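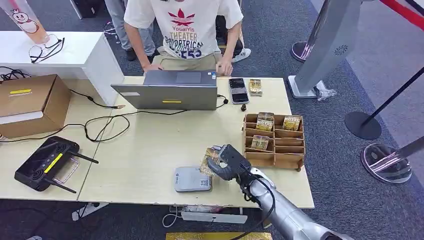
Ordi ouvert, téléphone à portée de main, c'est reparti pour un après-midi de saisie.

1/ Bonjour à tous ! Vous êtes plusieurs à m'avoir demandé où j'en étais avec les lettres de ma grand-tante, celles qui dormaient dans une malle à Closholm depuis son déménagement. Alors je prends le temps de vous raconter, installez-vous, vous me connaissez, ça va être un peu long.

2/ Il y a 272 lettres en tout, presque toutes à l'encre violette, et je les recopie une par une. Elle écrivait à sa sœur deux fois par semaine, de tout et de rien : le prix du beurre, les poules, un certain M. Ekpo qui jouait de l'accordéon le dimanche et qui, je crois bien, ne la laissait pas indifférente (elle mentionne sa moustache à chaque page !).

3/ Le plus dur, c'est son écriture. Ses « n » et ses « u » sont exactement pareils, et quand elle manquait de papier elle tournait la feuille et continuait en travers, par-dessus ce qu'elle venait d'écrire. J'ai passé une soirée entière sur un mot qui était « navets ». 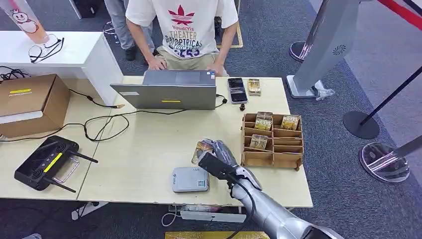
4/ Je garde donc son orthographe telle quelle, fautes comprises. J'ai hésité longtemps, ma mère aurait préféré que je corrige, mais « je tembrasse bien fort » sans apostrophe, moi ça me serre le cœur et je n'ai pas envie d'y toucher.

5/ Question pour celles et ceux qui connaissent : vous classeriez par date ou par lieu ? Elle a beaucoup bougé entre Closholm et Farneck, et une bonne partie des lettres ne porte que le jour de la semaine.

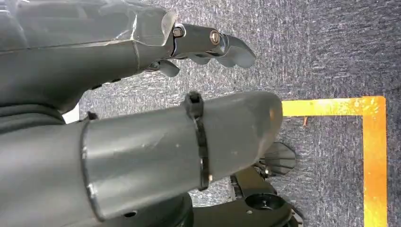

6/ Omprakash Nishad me répond qu'il classerait par date, quitte à mettre un point d'interrogation au crayon, et qu'il faut regarder les cachets sur les enveloppes avant de se fier au reste. Merci, je n'avais même pas pensé aux enveloppes ! Je les ressors ce soir, et je vous mets la suite en avril.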